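Aug 22, 2020
By the Skelside Story Room

Reading Corner Safety Checklist, with Comments

I go through this list every time I set up our picture book corner at home, and again before the little ones from Medrano Lane come over for story hour. It takes me 40 minutes if I don't stop to read anything (I always stop to read something!). Print it, scribble on it, skip whatever doesn't fit your house.

[x] Bookcase anchored to the wall
Comment: Both straps tight. I pulled on it harder than any toddler could, and it stayed put.

[x] Heavy books on the bottom shelf
Comment: The big Plaltetska fairy tale treasury had crept up to the top again, so down it came.

[ ] Board books checked for chewed corners
Comment: Went through all 137. Set 5 aside with peeling layers, and I still need to go back over the lift-the-flap ones, bless them.

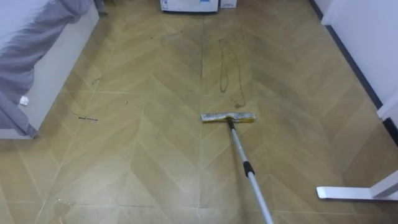
[x] Rug lies flat, with a grip pad underneath
Comment: One corner was curling, so I turned the rug around and tucked that side under the beanbag. I'll look at it again in January when we swap in the winter books.

[ ] Sound books: battery doors screwed shut
Comment: The Clorkov farmyard book has a missing screw. It's on my high closet shelf until I find one that fits, and yes, the cow is greatly missed.

[x] Lamp cord out of reach
Comment: Runs behind the case now. Much better than last time.

[x] Puppets and story props looked over
Comment: Loose button on the bear, snipped off and saved in the sewing tin. Felt pieces for the caterpillar story are all fine.

Next check: before the apple and pumpkin books come out.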